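4.2 Leveling and Loading the Storage Unit

Applies to Flallura drawer units with part numbers 1,503 and 3,399.

Before you begin, clear the work surface and wipe it with a dry cloth. The unit must stand on a flat surface. Do not place it on a tablecloth, mat, or folded towel.

1. Remove the packing tape from all drawers.
2. Set the unit upright with the drawer fronts facing the user.
3. Press down on each top corner in turn. If the unit rocks, turn the foot under that corner counterclockwise until it touches the surface.
4. Slide each drawer out to the first stop and back. It should move without scraping.

Note: New drawers can feel stiff. Do not apply oil or spray lubricant to the runners.

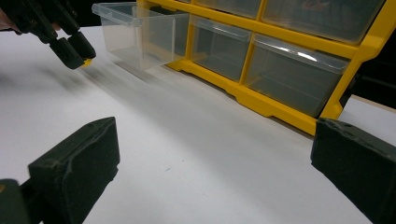
5. Load the bottom row first. Place heavy items such as screws and washers there, and keep light items in the upper rows.
6. Fill each drawer no higher than 3 mm below the rim.
7. Fit the labels. Label sheets from Muli and Narndale fit the front slots without trimming.

CAUTION: Open one drawer at a time. A loaded unit can tip forward when several drawers are open.

To remove a drawer, pull it to the first stop, lift the front edge, and draw it clear. Wash drawers in water no warmer than 30 °C — higher temperatures can warp the runners. Dry fully before refitting.

For wall mounting, see Section 4.3. The Ditunine bracket kit is sold separately.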